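Changing a wheel bearing, and what it taught me about patience

Mar 17, 2023

My car started to make a humming sound in March, when I was driving to Brisstead with my wife. At first I thought it was the road, because the surface there is quite rough. Then we came to the new section, where the asphalt is smooth, and the sound stayed with us. It began at 60 km/h and became louder until 100, and when I turned the wheel a little to the left, it grew. My wife turned off the radio and we both listened. She said it was like a small airplane.

I read a lot that evening. When the sound grows in a left curve, the weight of the car goes to the right side, so the right bearing is the one to suspect. The next morning I lifted the front and turned both wheels by hand. The left one was quiet. The right one had a grinding that I could feel through the spring when I put my fingers on the coil.

The garage in Astadden wanted more than I wished to pay, but they were polite and they explained me the price. Most of it was labour, as the old bearing must be pressed out from the knuckle. I decided to take the knuckle off myself and bring only this part to them. For the pressing they asked 65 dollars, and I found this fair.

The axle nut was the worst. I had left it for last, with the wheel already in the air, and this was my mistake. I had to put the wheel back, lower the car, and loosen the nut on the ground with a long pipe. The two bolts of the brake caliper were also rusty. I sprayed them, drank a coffee, and sprayed them again.
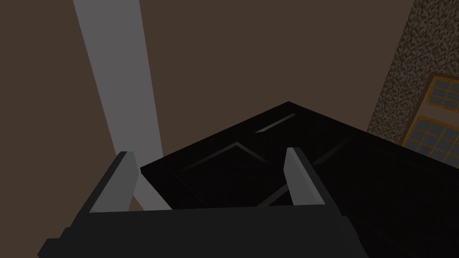
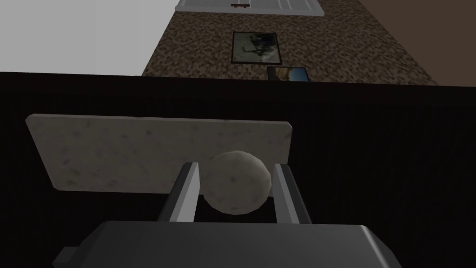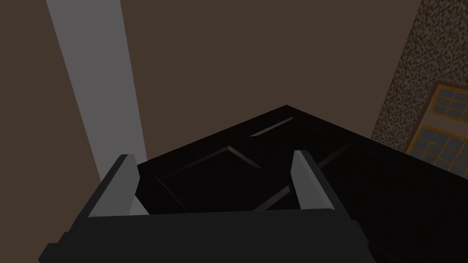

The new bearing I bought from Hájek, a small parts shop behind the station in Lasitz. The man at the counter asked for the year of my car and if it has ABS, and it was good that he asked. On the ABS type, one side of the bearing has a magnetic ring, and this side must look toward the sensor. I marked it with a piece of tape before I gave it to the garage.

Putting everything together was faster than taking it apart. I used a new axle nut and tightened it with a borrowed torque wrench, with the wheel on the ground this time. In the evening we drove again the same road to Brisstead. The hum is gone, and now I can hear that something in the glove box rattles.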